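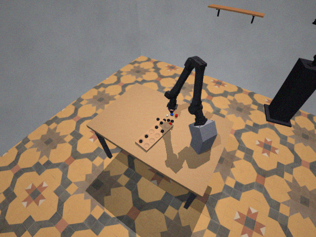 Courses > Mobile Software Distribution > Unit 6 > Handout

Print this page | E-mail this page

Handout 6: Update Delivery and Staged Release
January. Prepared by Cameron Rutherford

6.1 Scope

Unit 5 ended with a signed package sitting on the developer's build machine. The present handout covers what happens between that point and the moment a new version starts on a user's phone. Code signing is assumed. If the difference between a signing key and an upload key is unclear, reread 5.3 before continuing.

The running case is Fakaro, a note-taking app with one Android build and one iOS build. Its sync back end is called Noh. Both names appear in the lab files, so the configuration keys will look familiar.

6.2 Version identifiers

Every package carries two identifiers. The first is the version name, a string shown to people. The second is the build number, an integer compared by machines. Stores and update clients sort by the second and ignore the first.

The build number must increase with each upload on a given track. It does not have to increase by one. Fakaro's internal builds use the same counter as its public builds, so the public sequence has gaps. Build 325 was public. The next public build was 431. Everything between them was internal or was thrown away.

A build number cannot be reused once accepted, even if the upload is later withdrawn. Students who script their uploads should take the counter from the build server and never from a local file. Two laptops with two local files will sooner or later produce the same number, and the second upload will be refused.

The version name has no such rule. "4.2", "4.2.0" and "4.2 (hotfix)" are three different strings and the store will accept any of them. Support staff will then receive reports that say "4.2" and mean any of the three. Pick one format and check it in the build script.

6.3 Full packages and deltas

A full package contains everything needed to install the app from nothing. A delta contains the difference between one specific old build and one specific new build. The client applies the delta to the installed files and checks the result against a hash of the full package. If the hash does not match, the client discards the result and downloads the full package.

Deltas depend on the old build. If a user is on build 325 and the server only holds a delta from 400 to 431, that delta is useless to the user. Servers therefore keep a table of supported starting points. The table for Fakaro has the current build and the two public builds before it. Anyone older gets the full package.

Fakaro's full package for build 431 is 213 megabytes. Most of that is the offline dictionary, which changes twice a year. Code changes alone give small deltas. When the dictionary was recompressed with a different block size, its contents stayed the same but almost every byte of the file moved, and the delta came out nearly as large as the full package. The fix was to store the dictionary uncompressed inside the archive and let the transport layer compress it.

General rule for the lab: avoid whole-file compression of large assets inside a package that will be delivered by delta. Sort archive entries in a fixed order. Strip timestamps.

6.4 Update checks

A client learns about a new build in one of two ways. It polls, or it is told.

Polling is simple. The client sends its build number and platform, and the server answers with "nothing new" or a pointer to the new package. The cost is load on the server. If every client polls at 3 a.m. local time, each time zone arrives as a spike. Add a random offset to the poll time, chosen once at install and stored. An offset chosen fresh at every poll also spreads the load, but it makes the interval between polls uneven and complicates the logs.

Push notification of updates lowers the idle load. It creates a different spike, because all clients are told at once. The usual cure is for the server to release the notices in batches.

Platform stores handle this step for apps installed through them. The app itself may still ask its own back end whether the running version is supported. Noh answers such a request with one of three values:

current - do nothing
outdated - show a notice that can be dismissed
blocked - show a screen that cannot be dismissed, with a link to the store

Use "blocked" only where the old client would damage data or can no longer sign in. Before switching a version to "blocked", confirm that the replacement is visible in the store in every region where the app is sold. Store listings do not propagate at once. A user who is blocked and finds no update has no way forward.

6.5 Staged release

A staged release offers the new build to a fraction of users and raises the fraction in steps. The purpose is to find faults while few users are exposed.

Selection should be stable. A user in the first stage must remain in every later stage. The normal method is to hash the device identifier together with the release identifier, map the result to a number from 0 to 99, and include the device if the number is below the current percentage. Including the release identifier in the hash matters. Without it, the same devices go first on every release, and the same small group takes every fault.

Fakaro's schedule is 1, 5, 20, 50, 100. Each step is held for a full day at minimum. The hold exists because crash reports arrive late. Many clients send a report only on the next launch, and a user whose app crashed in the evening may not open it again until morning.

Small stages have a statistical problem. Suppose a fault affects one device in 200. A stage that reaches only a few hundred devices will show one or two crashes, which is hard to tell from background noise. A developer with a small user base gains little from a one percent stage and should start higher. A beta track with willing testers is often the better tool at that size.

First-stage users are also not quite a random sample. Devices that update automatically on Wi-Fi at night update first. Devices with full storage update last or never. A fault that appears only when storage is low will be seen late, sometimes after the release has reached 100.

6.6 Halting and going back

Halting stops new devices from receiving the build. It does nothing for devices that already have it. On both major platforms an installed build cannot be replaced by one with a lower build number through the normal store path. What is commonly called a rollback is therefore the old code, rebuilt with a new and higher build number, and sent forward as an update.

Two consequences follow. First, the old source must still build, with its old dependencies. Keep the lock file and the tool versions with the release tag. Second, the old code must be able to read data written by the new code. If the faulty build migrated the local database, the old code will find a schema it does not know.

The Ustberg exercise in the lab folder demonstrates the second case. The new build adds a column and renames a table. The old build opens the database, fails to find the table under its former name, and creates an empty one. To the user, all notes are gone. The data is intact but unreachable. Students should work through the exercise twice: once as supplied, and once with the migration split into two releases. The first release writes both forms, and the second drops the old form.

6.7 Remote flags

A remote flag lets the developer ship code turned off and turn it on later from the server. Flags separate the delivery of code from its activation, so a faulty feature can be turned off without a new package.

Each flag needs a default for the case where the server cannot be reached. The default is compiled in and should be the safe state. Each flag also needs an owner and a removal date. The Solari lab project contains nine flags, four of which are no longer read by any code. Finding them is part of Assignment 6.

Store rules restrict what may be changed after review. Turning on a feature that reviewers could not see may be treated as a violation. Read the current terms of the store in question before relying on flags for anything visible to the user.

6.8 Assignment

Submit before Unit 7 opens.

1. Produce two Solari packages from the same source on two machines. Compare them byte for byte. List each difference and its cause.

2. Write the device selection function from 6.5. Show by test that raising the percentage never removes a device.

3. Complete both passes of the Ustberg exercise. Hand in the migration scripts and the log from each pass.

4. Identify the four unread flags in Solari. Remove them and submit the patch.

Scripts may be in any language available on the lab machines. Logs must be plain text. Screenshots of terminal output will be returned unmarked.

Print this page | E-mail this page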